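Partnership Sales Coordinator
Pultix Sports Marketing, Sutherland office
Posted 2022-11-09

Pultix sells and services sponsorships for minor league and college sports. We work for the teams, so our job is to find local and regional companies that want their name on the boards, the jerseys, the ticket backs and the pregame show, and then make sure they get what they paid for. We currently look after 129 active sponsor accounts. The largest is the Drinditz hockey club, which joined us in August.

We are hiring one full-time coordinator to support the account managers in Sutherland.

What you will do

Build proposals and rate sheets for the sales team
Enter signed contracts in our system and track payment dates
Send artwork specs to sponsors and follow up until the files come in
Check signage and public address reads on game days
Put together the end-of-season report for each sponsor, with photos and attendance numbers
Keep contact records current, including who has left and who replaced them

The job is mostly desk work during the week. From October through March you will also work 2 home games a month, usually on a weekend. Those hours are paid, and you can take a weekday off in exchange if you prefer.
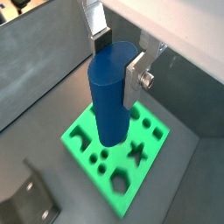
Blue cylinder, green board 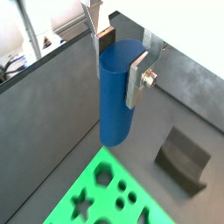
What we are looking for

At least one year in sales support, ticketing, event work or account service
Good written English and a comfortable phone manner
Solid spreadsheet skills, including lookups and simple charts
A driver's license. Some of the Sukusham venues are not on a bus line
A degree is welcome but not required. Internships with a team or athletic department count toward the year of experience.

Pay and benefits

Hourly pay, with overtime on game days when it applies. The range will be given at the first phone call. Health and dental start on the first of the month after you join. There is a small yearly bonus tied to sponsor renewals.

How to apply

Send a resume and a short cover letter through the careers form on our site, using job number 366. In the letter, tell us about a client or customer problem you had to sort out and what you did. Please do not send design portfolios for this position.

There is a phone call first, then an interview at the office with 4 members of the sales staff. Applications stay open until the job is filled.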